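A Day at the Zakenley Open House, Cirkholm
March 9, 2026

My brother-in-law had been after me since December to come up and see the gripper lab at Zakenley, and when the open house came around I finally ran out of excuses. It was a long drive, the coffee at the door was terrible, and I would happily do it all over again tomorrow.

They had set up the main hall as a sort of tasting menu (their words, and I rather liked them). You picked up a card, wandered from bench to bench, and tried the same jobs with different hands on the arm. The Hämäläinen two-finger was the crowd favorite, a plain parallel gripper with nothing fancy about it, and right beside it was the Clurketow, which has soft pads and a much slower close. I went around twice and still changed my mind about which I'd take home!

Upstairs was the part I'd really come for, the simulation room, where every gripper gets put through its paces on screen before anyone bolts it to a real wrist. They run 356 layouts per gripper there, with the odd shapes mixed in among the easy ones, and our guide let us sit and watch for as long as we cared to.
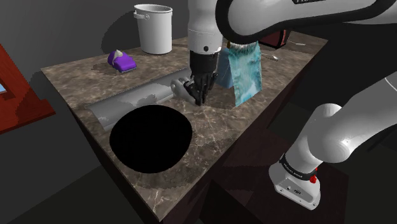

Eino Kokkonen wasn't entirely sold, and told us over the railing that a rounded end flatters any two fingers you give it, and that he'd want to see the same half-pipe taken by the middle, with the arm coming in at a slant, before he believed a single score on the board. Well, that got the room going. Our guide said the slanted approaches were in the next batch, and the two of them went off into friction settings for a good ten minutes while the rest of us hunted for chairs.

I did get a turn at the controls afterward. Lining up with a long curved piece is harder than it looks, even with a mouse and all the time in the world, and I closed on thin air more often than I'd like to put in writing. The Clurketow model was kinder to me than the Hämäläinen, though a patient lady from the lab said that was mostly my steering.

Lunch was pea soup and rye bread in the canteen. Parking is free behind the building, but go early, and ask for the upstairs tour when you sign in because it fills up fast.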